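Zilulia Toy Library – Thursday night meeting, my notes

Hi all, these are the minutes, typed up from my very messy notebook. I got the job because I had a pen on me, so if I've mangled something you said, tell me and I'll fix it before the next one. We started at 7 in the back room at Asholm Hall. There was banana bread. It went fast.

Last month's minutes

Read and agreed, with one change: the puzzle sale made $143, and I'd typed it in as $134. Sorry! The money goes toward new storage bags, which we'd already voted on.

Skoveck shelves

The shelves are up and they're solid. One of the brackets on the bottom shelf was put in upside down and it's bugging a few people (me included), so it'll get flipped before we open again in the morning. We also agreed the heavy train sets should live down low. I'd been lifting them off the top shelf all through December and I'm glad to be done with that.

Shape blocks

This was the long one. We had the maple board and the colored blocks out so everyone could get a look at them and not just go by my emails. People liked them a lot more than I thought they would! The ribbed tops got plenty of love – they give little fingers something to feel – and a couple of us sat there running a thumb over the heart-looking one for most of the discussion.
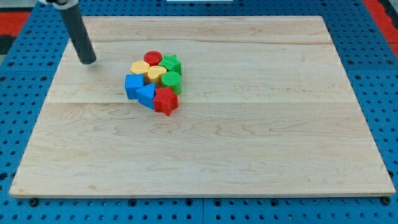
The question was whether we lend them as one kit or split them up by color. Splitting sounds nice on paper, because more families get a turn, but then you can't do any of the matching games, like putting the star with the other green one or finding everything round. I said one kit, and after some back and forth that's what we went with. The loan period is 16 days, same as the puzzles.

Then we got into whether the board goes home with the blocks. I'd like it to. It gives kids a place to build that isn't the carpet, and it's a nice piece of wood with pretty grain in it. The worry is that it comes back with marker all over it, or gets used for chopping onions (somebody's cutting board did end up in our donation bin once, so I can't laugh too hard). We settled on a trial: the board goes out with the kit for the first 12 loans and then we talk again. I'm going to write a little card to go in the bag that says wipe it with a damp cloth, dry it right away, please don't soak it. If anyone has nicer wording, send it over.

There was also a side conversation about whether the yellow six-sided one should be called a hexagon or a honeycomb on the card. Hexagon won. I voted honeycomb and would like that written down, so I'm writing it down.

Age label: we left this open. A few people want it to say three and up, and others want to check the size of the pieces first. I'll bring a ruler next time.

Prothero Street fair

We have a table again. Last year we ran out of sign-up sheets before lunch, so I'm printing 30 this time and bringing a real clipboard. We'll take the play kitchen, the marble run and the shape blocks if they aren't out on loan. Still need someone with a car that fits the play kitchen – mine doesn't, I tried, and the oven door still has the scratch.

Lost pieces

The farm set is short one sheep. The memory game is back to complete, hooray, after the missing card came back inside a library book. If you have the sheep, no questions asked.

Anything else

The hall wants us to stack the chairs against the window side from now on. The tea urn is leaking a bit at the tap, so put a towel under it until we get a new washer.

Things I said I'd do: write the care card, print the sheets, bring the ruler, flip the bracket.

Next meeting is same room, same time. We wrapped up at 8:40, and I have the blue cake tin if it's yours.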